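Projects > Sisturwood Housing Retrofit > Progress Reports
3 min read

Sisturwood Housing Retrofit: Progress Report 2
Prepared for the Helton Fund by Samer Khoury, project manager

Status at end of December

The grant covers water and heating upgrades in 125 apartments. Work is complete in 122. The remaining apartments are in the east block, where the riser valves did not close fully during the isolation test. Replacement valves are on order from Kuven and will be fitted before any further pipe is opened.

Water supply

Galvanized branch lines have been replaced with copper from the riser to each kitchen and bathroom. Every completed apartment was pressure tested before the walls were closed. Two joints failed on first test and were remade the same day. Test sheets are filed by apartment number and can be inspected at the site office.

Heating

Thermostatic valves are fitted on all radiators in the completed apartments. Balancing of the west block is finished. The east block will be balanced once the last apartments are connected, as partial balancing would have to be repeated.

Budget

Spending is within the approved total. A transfer of $600 from the access equipment line to pipe insulation was agreed with Crescencio Escobedo in writing. No other transfers were made. The invoice from Fakhoury Plumbing for the west block is approved and awaiting payment.

Kitchen finishes

Finishes are outside the grant and are paid for by the owner. They are reported only where they affect the order of work. Counter surfaces are specified as speckled granite in mixed tan, cream, gray and brown.

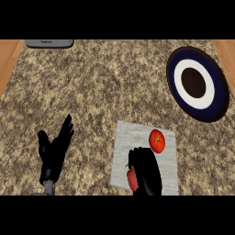 Granite counter surface, rendered view.

Next period

Fit the riser valves, repeat the isolation test, and connect the remaining apartments. Balance the east block. Submit the final meter readings with the closing accounts.

We use cookies to improve your experience on this site. Accept | Manage settings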